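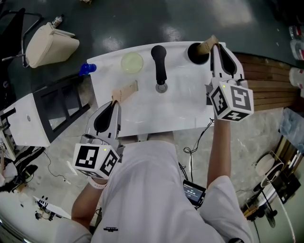
3. Setting Up the Tallano Height-Adjustable Table

This section covers placement, leveling, connection to power, and first use. Read it through before you plug in the table. Assembly of the legs and crossbar is covered in Section 2 and must be complete before you continue.

3.1 Choosing a location

1. Select a firm, level floor. Thick carpet is acceptable, but the table may need to be leveled again after the first week of use.
2. Leave clear space on all sides. The top must be able to travel its full range without touching shelves, window sills, wall cabinets, or chair arms.
3. Check that a grounded wall outlet is within reach of the power cord when the table is at its highest position. Do not use an extension cord.
4. Keep the table away from radiators and direct sunlight.

CAUTION: The table is heavy. Two adults are required to move it. Lift by the crossbar. Lifting by the edge of the top can loosen the mounting screws.

3.2 Leveling

1. Place a spirit level along the long side of the top.
2. Turn the foot under the lower leg counterclockwise until the bubble is centered.
3. Repeat along the short side.
4. Press down on each corner in turn. If the table rocks, adjust the foot nearest the movement and check both directions again.

Note: Feet should not be extended past the red line on the thread. If the floor is too uneven to level the table within this limit, choose another location.

3.3 Connecting power

1. Make sure the control box switch is in the OFF position.
2. Push the motor cables into the sockets marked L and R until they click.
3. Connect the handset cable to the socket marked H.
4. Route all cables along the underside tray and close the tray clips. Leave a loop of slack at each leg.
5. Plug the power cord into the wall outlet and set the switch to ON. The handset display shows two dashes.

3.4 Resetting the table

The table must be reset before first use and after any power failure. Until this is done, the handset will lower the table but will not raise it.

1. Remove everything from the top and from the floor beneath.
2. Press and hold the DOWN button. The table lowers slowly to its lowest position and stops.
3. Release the button, then press and hold it again until the display shows the current height.
4. Raise the table to its highest position and lower it once more. Listen for scraping or uneven movement.

WARNING: Keep hands, feet, and loose clothing clear while the table is moving. Children must not operate the handset. Turn on the button lock (Section 4) when the table is left unattended.

3.5 Storing a height

Three heights can be stored. Settings are kept during a power failure – only the reset in 3.4 is needed afterward.

1. Move the table to the height you want.
2. Press M. The display flashes.
3. Press 1, 2, or 3 while the display is flashing.

To return to a stored height, press and hold its number until the table stops. Releasing the button early stops the table at once.

3.6 If the table does not move

E1 on the display: The motor has overheated. Leave the table at rest with the power on until the code clears.
E2: A motor cable is loose. Switch off, reseat both cables, and reset the table.
E3: The table has met an obstruction or is overloaded. Clear the area, reduce the load, and try again.

If a code returns after these steps, disconnect the power and contact your Tallano dealer. Have the serial number from the label on the control box ready. Do not open the control box – doing so ends the warranty.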